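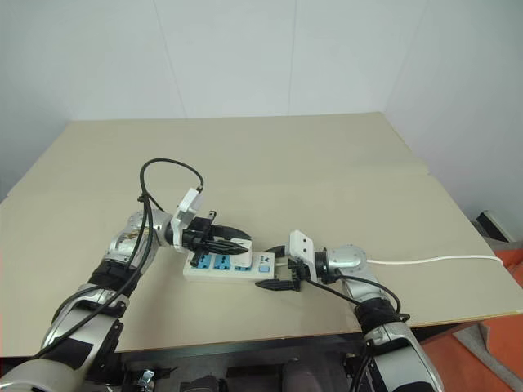
White power strip on a beige tabletop

Shop > Publications > Labor Migration > Item 1511

Home Catalog Training Orders Contact

Departure Rights Desk Kit, second edition

The Departure Rights Desk Kit is a set of printed materials for offices that advise people leaving for work abroad. It covers exit permits, job contracts, passport holding and what a worker can ask for before signing. Legal aid groups, union branches and local government help desks use it at the counter.

The text was written by Ese Yusuf and Bernice Lamptey and checked for plain wording by Aiman Sutanto. It is published by Otelico and printed by Benkirane.

What is in the kit
One spiral-bound adviser manual
20 client booklets, 19 pages each
Five laminated counter cards
One pad of intake forms, tear-off
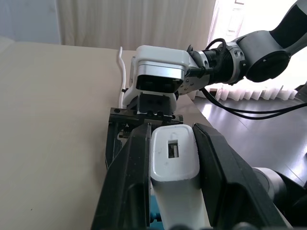

White part with a small slot, close up

The second edition has a new chapter on rules that apply to women only, such as age limits, bans on certain kinds of work and requests for a relative's signature. It explains how to tell a written rule from an office habit, and how to ask for a refusal in writing. The chapter on recruitment fees has been redone. The country tables from the first edition are gone – they went out of date too fast – and buyers get a separate insert each January instead.

Booklets are sold in English, Nepali, Arabic and French. All booklets in one kit are in the same language. The manual is in English only. Mixed-language orders are possible for five kits or more; write to Ekua Addo at the order desk before paying.

Size and storage
The kit ships flat in a cardboard sleeve and fits a standard letter file drawer. The counter cards can be wiped clean. The intake pad is not carbon-backed, so make a copy if the client needs one.

Please note
The kit is general information and does not replace advice from a lawyer. Rules on leaving a country for work can change between printings.

Refill packs of booklets and intake pads are sold separately. First edition pads do not match the new manual's question numbers.

Shares 20 Comments 5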